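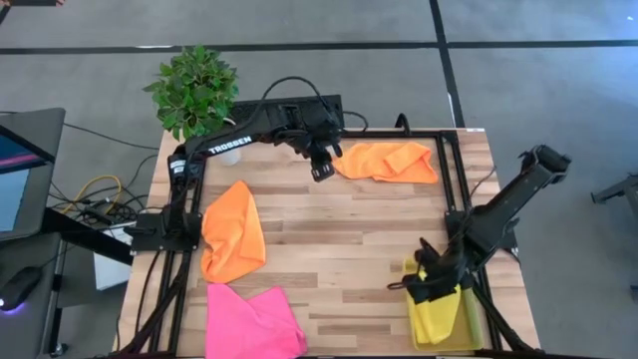 Robot Learning Laboratory
Handout 4: Collecting demonstrations for cloth handling
Module convenor: Nisha Pandey. Practical sessions: Santosh Uniyal.

4.1 Purpose

Handout 3 treated the policy as a function from observations to actions and said little about where the training pairs come from. This handout covers how they are gathered. The running task is the one used in the practical: cloths lie on the table, and the arms must put them in the yellow bin. Each group records its own set, and the sets are pooled before training.

4.2 Terms

Episode. One recording, from the start signal to the stop signal, containing joint positions, gripper openings, camera images and commanded actions, all on one clock.

Operator. The person driving the arms. The operator's name is stored with each episode.

Layout. The starting positions of all the cloths and the bin.

Reset. The work of returning the table to a valid layout between episodes. Resets are not recorded.

4.3 Why cloth

A rigid block has a pose, and six numbers describe it. A cloth has no such short description. Two cloths of the same colour, dropped from the same height, will come to rest in different shapes, and the grasp that suits one will slide off the other. Hand-written rules cope badly with this. A learned policy can cope if the examples cover enough of the shapes it will meet, so the spread of the set matters at least as much as its size.

The bin adds a second difficulty. A cloth released over it does not fall cleanly: part of it may hang over the rim or stay caught on a fingertip. The last second of an episode is therefore worth as much attention as the grasp.

4.4 Layouts

Layouts are drawn from the printed list, which has 55 entries. Work through it in order. Do not tidy a cloth after placing it; folds and raised points are wanted. Flat, squared-up cloths are easy to pick up and teach the policy very little.

Colours should change places between episodes. In the August trial the pink cloth was nearly always nearest the operator, and the policy learned to reach to that spot whether or not a cloth was there. Kamlesh Bansal's note on this (the Stirkholm report, section 2) is set reading.

The bin stays within easy reach of the right arm. Cloths on the far left should be taken by the left arm and either passed across or set down in the middle of the table for the right arm to collect. Both methods are allowed, but a group must pick one and keep to it. Mixed methods give the policy two different answers to the same observation, and it will tend to average them.

4.5 Recording procedure

1. Bring both arms to the rest pose.
2. Set the layout and enter its number.
3. Check that every camera view is live.
4. Start recording, then wait one second before moving.
5. Move the cloths one at a time. Keep the speed even.
6. When the last cloth is released, open both grippers and lift clear.
7. Stop recording and mark the episode as kept, failed or void.

A missed grasp followed by a second attempt is kept. Recoveries of this sort are useful -- a policy trained only on clean runs has no example of what to do after a slip. An episode is failed if a cloth ends up on the floor, and void if a hand enters the work area or a camera view drops out. Failed episodes are stored but left out of the first training run.

4.6 Quantity

Each group records 20 episodes per session. The pooled set should reach 2,000 by the end of term, including those carried over from last year. Rajkumari Mishra's results on the Jinmont set suggest that gains flatten once every layout has been seen by several operators, and that adding operators helps more than adding repeats by the same one. Change operator at the halfway point of the session.

4.7 Checking the set

Play back every kept episode at double speed before uploading it. Look for:

- long pauses, which teach the policy to stand still
- a gripper closing on bare wood
- camera images lagging behind the joint readings
- the wrong layout number

Trim pauses at the start and end only. Pauses in the middle are left in and flagged.

4.8 Work to hand in

Upload the kept episodes and a one-page log by Mon 9 November. The log should state the method chosen under 4.4, the operators, and the reason for each void. Questions about the upload go to Ramesh Lodhi.

Reading for next time: course reader, chapter 21, on splitting a set by layout and by operator.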